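May 2023
Glue notes, continued

Still on the question of whether freezing does anything to hide glue. The Gosar leaflet says a cooked batch can be frozen and thawed "indefinitely with no loss of strength." I don't believe indefinitely about anything made from skin. Ketano prints nearly the same sentence about their own granules, so I suspect one copied it from the other and neither ran a test.

What I have so far: one batch, cooked from Gosar granules, soaked overnight in cold water, held at 60 C and strained through a stocking. Half used fresh, half poured in a tray, gelled, cut in cubes and frozen. Maple blocks, end grain kept out of it, same clamp, same overnight wait before pulling.

Best fresh joint let go at 612 pounds. Best frozen-and-thawed joint, 401. Before anyone gets excited, the worst fresh joint was 104 and that one had a dry corner you could see from across the bench. My spread is terrible. With a spread like that I could prove whatever I liked, and so could Gosar.
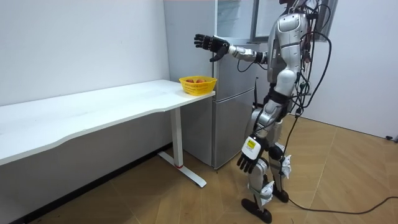

Volkan Kozan wants to throw out the 104 because of the dry corner. I'd rather keep it in and say so. If we drop the bad fresh joint we have to go back and look just as hard at the bad frozen ones, and I notice we didn't photograph those.

Other things that could explain the gap without freezing coming into it:

The thawed half got heated twice. Every reheat costs some strength, or so all the old books say.
I lost water on the second heating and topped up by eye. Stupid. Should have weighed the pot.
The frozen half was glued in the afternoon, when the shop was warmer. More open time, so if anything that should have helped it.

A fair comparison would need a third lot: gelled, kept in the refrigerator for one night, reheated, never frozen. If that one comes out low too, the freezer is off the hook and it's the reheating. 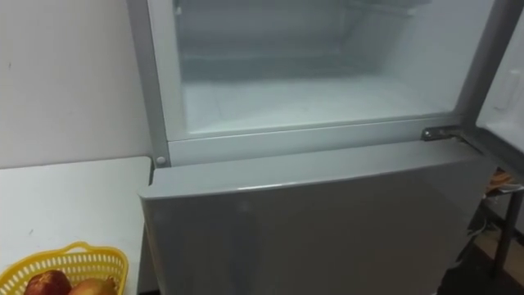 Montserrat Casado thinks the third lot won't settle it either. According to her the granules vary more from bag to bag than anything we do afterward, and she'd want two bags of Gosar and one of Ketano before she trusted a single number. She also asked how I know the pull tester reads true. I don't. It was last checked in July and I can't find the sheet.

She's right about the bags. Not sure I have the patience, or the maple.

Plan for the next round, smaller than she'd like: one bag, one cook, three lots (fresh, chilled, frozen), pot weighed before and after each heating, blocks shuffled so I don't know which lot I'm pulling. Chak-lun Lo to mark them and keep the key to himself. Ask Marchuk if they'll lend the test weights again.
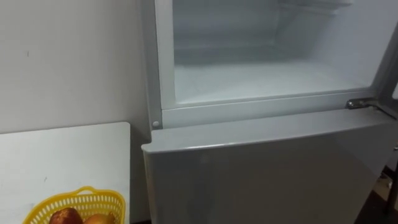 Top compartment open, lower door closed.

Still no reason to repeat the "indefinitely" line to customers. If someone asks, tell them to cook small and use it fresh.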